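Gitside Storage Room
Monthly bin and table check, with comments
Checked by: Halvard Wallin
Date: July 18, 2019
Bin no. 834

Mark each point OK, Fix or Watch. Please write a comment also when the point is OK, it helps the next person.

1. Table stands steady, does not rock. OK. I pushed it from two sides.

2. Table surface clean, no splinters. OK.

3. Bin has no sharp edges on the rim. OK. I went along it with a glove on.

4. Bin walls and floor. Watch. The scratches are many but I found no crack. I pressed on the floor with my thumb in all the corners and it did not give.

5. Divider is firm. Watch. The surface is flaking along a ragged line. In January I wrote only "worn" and this was too short a comment. The flakes must not come into the cups. Wipe the divider with a damp cloth before filling and look at the cloth after.
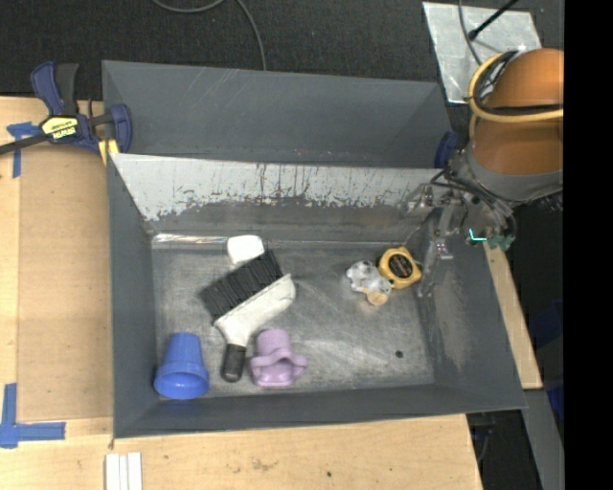
Bin 834, main section with brush and blue cup. See points 5 to 8.

6. Rear section kept free. OK. Nothing is lying in it. Please keep it so, we need it for the items that are sent back to Bramby.

7. Brush. Fix. The head and the neck are sound, and the bristles sit tight when I pull. But a brush should not be stored together with a drinking cup. I ask for a hook on the wall, 35 cm over the table.

8. Cups. OK, with a comment. The blue plastic cup has no crack in the rim. It was lying on its side and I think it is better to stand cups upside down on a clean cloth.

9. Floor around the table free for walking. OK. Carpet lies flat, no loose corner.

10. List on the door is up to date. Fix. It still shows the old phone number to Grellora. I have crossed it out but a new list must be printed.

Result: 3 points to watch or fix before next month are the divider, the brush and the door list. Point 4 can wait, but do not forget it.

Copy to the Rweyemamu office. Signed, H. Wallin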